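Braised White Beans with Leeks

Serves four as a main dish, six as a side. Start the beans the evening before. Active work is under an hour.

Ingredients

1 pound dried cannellini beans
3 medium leeks, white and pale green parts only
4 tablespoons olive oil
4 cloves garlic, sliced
1 bay leaf
2 sprigs thyme
1 strip lemon peel
100 milliliters dry white wine
Kosher salt and black pepper
Bread, for serving

Soaking

Rinse the beans and discard any that are split or shriveled. Place in a large bowl and cover with cold water by 3 inches. Stir in 1 tablespoon kosher salt. Leave overnight at room temperature, or in the refrigerator if the kitchen is warm. In June and later I always use the refrigerator, as a warm soak can turn sour by morning.

Drain and rinse before cooking. The soaking water is not used. 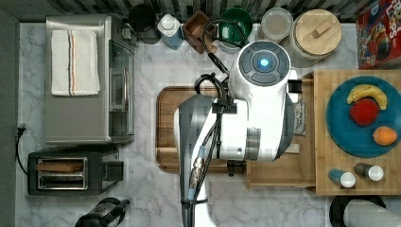 Simmering

Transfer the beans to a heavy 5-quart pot. Cover with fresh water by 2 inches and add the bay leaf, thyme and lemon peel. Bring to a full boil and hold it there for 10 minutes, then reduce the heat until only a few bubbles break the surface. A hard boil past this point splits the skins and clouds the liquid.

Partly cover the pot. Start testing at 45 minutes. Take five beans from different parts of the pot and press each against the roof of the mouth. All five should give way with no chalky center. If one is firm, continue for 10 minutes and test again. Old beans can take twice as long as new ones, and the bag rarely says how old they are. The Banimis beans I buy are usually done in 70 minutes.

Turn off the heat, add 1 teaspoon salt and let the beans stand in their liquid for 20 minutes. Remove the bay leaf, thyme and peel. Drain, reserving 2 cups of the liquid.

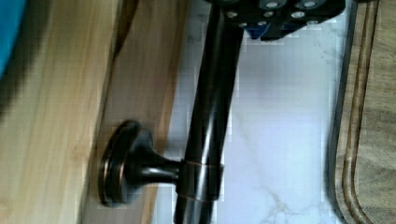 Sena Yakubu wrote to ask whether the lemon peel could be left in through the braise. She had tried it and found the sauce bitter by the second day, though fine on the first. I take it out at this stage for the same reason. Grated zest stirred in at the end gives a cleaner result.

Braising

Heat the oven to 325°F. Halve the leeks lengthwise, wash between the layers and cut into half-inch pieces. Warm the oil in a wide ovenproof pan over medium-low heat. Add the leeks and a pinch of salt and cook for 12 minutes, until soft but not brown. Add the garlic and cook for 1 minute. Pour in the wine and reduce by half.

Add the beans and 1½ cups of the reserved liquid. The liquid should come just below the top of the beans – add more if needed. Bake uncovered for 35 minutes, until the edges bubble and a thin crust forms.

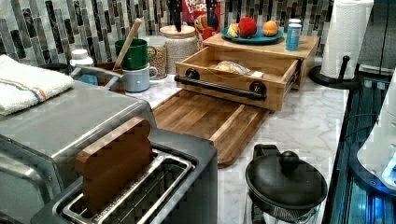

Rest the pan for 10 minutes before serving. The sauce thickens as it cools, so it should look slightly loose when it leaves the oven. Season with pepper and check the salt. Make the toast during the rest. A two-slot toaster like the stainless steel one on the counter is enough if the slices go in as the pan comes out. Rub the toast with a cut clove of garlic and spoon the beans over it.

Storage

Keeps four days in the refrigerator, covered. Reheat over low heat with a splash of the remaining liquid. To freeze, stop before the braise and pack the cooked beans in their liquid.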